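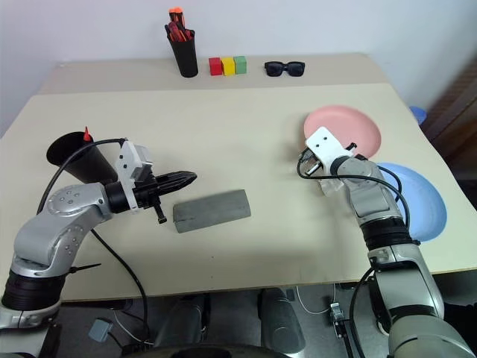
Two round plates on the front table, with colored cubes and sunglasses behind.

Cold cucumber and yogurt soup, from the Rebelo kitchen

2018-05-22

The warm evenings have come back and many readers of the Jivulis newsletter asked for a dinner that does not need the oven. We make this soup at home from May until the end of August, and the recipe has changed very little in this time.

For four bowls you need 252 grams of cucumber, already peeled, and 198 grams of cooked beetroot. Take also two cups of plain yogurt, one cup of cold water, a small bunch of dill, one clove of garlic, salt, and the juice of half a lemon. If your cucumber has big seeds, remove them with a spoon before you weigh it.

Grate the cucumber on the large holes and mix it with a good pinch of salt. Leave it in a sieve for ten minutes and press it gently with your hand. Cut the beetroot in very small cubes. I tried once to grate it too, but then the soup becomes heavy and you don't feel the pieces anymore.

Whisk the yogurt with the water until it is smooth. Add the garlic, crushed, then the lemon juice and most of the dill. Put in the vegetables and stir only a few times, so the color stays in stripes. Cover the bowl and keep it in the fridge for some 51 minutes, or for one hour if you are not hungry yet. Taste it again before serving, the cold makes the salt weaker.

We eat it with boiled potatoes on a separate plate, still hot, with a little butter. Dark bread is also good. Two readers in Vanemeck wrote that they add a boiled egg to each bowl, and I can recommend this for people who want a bigger meal. For a version without milk, the oat yogurt from the Hisis shop works, but take less water, it is thinner than the normal one.

The soup keeps until the next day and turns fully pink during the night. Please do not freeze it.

In the next issue: sour cherries, and what to do with the last jars from the previous summer.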